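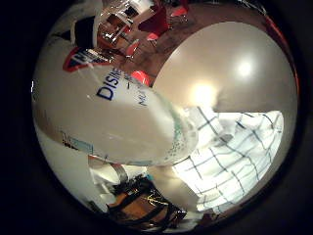
How long does a reusable plastic cup stay in service?
Most cups leave circulation because of loss or surface wear well before the wall cracks. In the Rondonuwu reuse program the design target is 200 wash cycles, and the average cup is gone before it gets there.

The program started in November with one wash plant, operated by Hidora, and a group of cafes that share a common stock of cups. Each cafe receives clean cups in sealed crates of 205, five of which are spares. Used cups go back in the same crates, rinsed but not washed. The plant sorts them, washes them, dries them with forced air and inspects them before packing.

Drying takes longer than washing. Plastic holds very little heat, so a cup leaves the final rinse without enough stored energy to evaporate the film on its surface. Ceramic and glass do not have this problem to the same degree. Hidora's line spends more of its length on the dryer than on the wash and rinse zones combined, and most of the plant's electricity goes there.

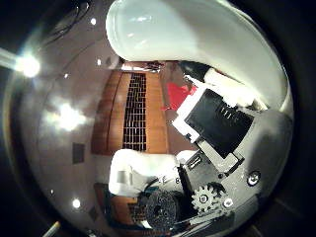 MATERIALS AND EQUIPMENT

The cups are molded from polypropylene. It tolerates hot water and alkaline detergent, and it is light enough that a full crate can be lifted by one person. Its weak point is scratching. Stacked cups rub against each other during transport, and the contact band near the rim turns dull first. Jokero, which molds the cups, added four small ribs inside the base so that nested cups touch at the ribs instead of along the whole wall. The ribs also leave a gap for air, which shortened drying.

Printing is the second limit. Ink laid on the outside of a cup wears at the points where it meets the wash rack. Labels molded into the wall last longer but complicate recycling if the label is a different plastic. Jokero uses a polypropylene film, so the retired cup can be ground whole. 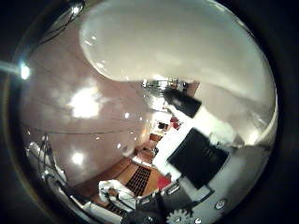 Overhead light on a glossy white surface.

Inspection depends heavily on lighting. A single bright lamp gives a strong highlight that hides shallow scratches next to it. Diffuse light evens out the highlight but also flattens the marks. Hidora settled on low side lighting against a dark background, with the cup turned once by hand. Stained cups are soaked and washed again. Cups with a rough rim are retired on the first pass.

Tracking is handled by Pimuser, a software package that reads a code on the base. The base was chosen over the wall because it curves less and wears less. Each scan adds one to the cup's cycle count, and a cup that has not been scanned for 400 days is written off.

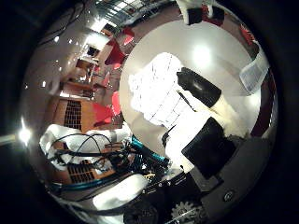 What the return rate does to the numbers

A cup lost after its third use has carried almost the full impact of its molding. Out of every 1,000 cups issued, a small change in the share returned alters the average life far more than any improvement in the plastic. The program now places return crates beside the exit of each cafe, at waist height.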